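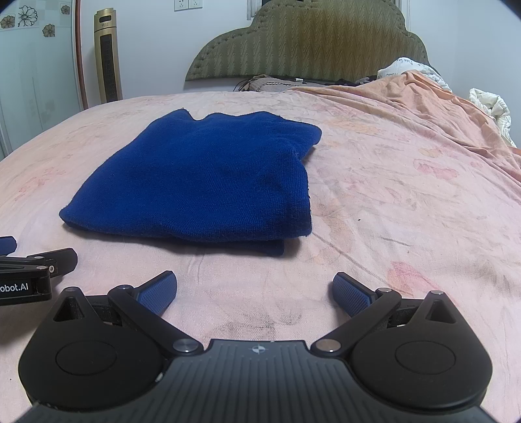 One reader of an earlier draft objected that a handheld kit should be judged by the policies trained on its recordings, and that handling, setup time and wear tell a buyer very little. We agree on the end goal, but the cost of a recording enters the budget long before any policy is trained, and vendors seldom report it. Section 4 therefore treats the kit as a tool used by a person in a furnished room. Policy results are left to Section 6.

Figure 3. Towel task in a bedroom, seen from the camera on the handheld gripper. The jaws are open ahead of the folded blue towel. A second gripper lies on the bed at far left.

4.2 Household trials with the Trurnari kit

Trurnari is sold by Garnness as a rental package of handheld two-finger grippers, mounted cameras, a charging case and access to an upload service. The comparison package, Trorusska, is offered on similar terms by Dhillon. Both were rented at list price in August. Neither firm saw the protocol before the trials were complete, and neither was sent the results ahead of submission.

Each kit was used by the same 11 operators in furnished homes. Operators received the vendor's printed guide and no other training. The task set covered towels, pillowcases, kitchen cloths and small rigid items. A trial began when the operator pressed the record button and ended at the second press. We collected 600 trials per kit. Trials in which the operator stopped to adjust the hardware were kept and marked, as they bear directly on the labor cost of a session.

Beds were not cleared or remade for the cloth tasks. In the setting of Figure 3 the towel rests on a pale pink floral sheet that is visibly creased, with a peach-orange blanket in loose folds behind it and to the right. We consider this a fair test of a product advertised for use in homes. A towel on a bare table presents a clean edge to the fingers; on a soft surface the lower layer of fabric and the sheet can be picked up together, and the operator has to control the approach height by feel.

The finger pads were the part most often mentioned in operator notes. The Trurnari pads are blue, with a fine dotted texture on the gripping faces. Operators reported that the texture held terry cloth well at low squeeze force but tended to drag on thin cotton during release. Trorusska uses a smooth pad, for which the complaints ran the other way — slips on thick folds, few problems on release. We replaced no pads during the trials. Garnness lists them as a wear item but gives no service interval, and a buyer planning a long campaign should ask for one in writing.

The linkage arms and pivots of the Trurnari gripper needed no adjustment. The body is wide, however, and takes up a large part of the lower camera view, as the figure shows. For objects lying close to the fingers this leaves less of the image for the work surface. Operators compensated by starting farther back, which lengthened the approach.

Setup was slower than the guide suggests. Pairing two grippers with the upload service took three attempts in one home, and the guide does not cover a failed pairing. The Trorusska kit paired without error but limits each upload batch to 100 recordings — a minor burden in short sessions and a real one over a full day. Both limits are software matters and may change. Section 4.3 reports session times with and without the marked trials, and lists rental charges separately from operator hours.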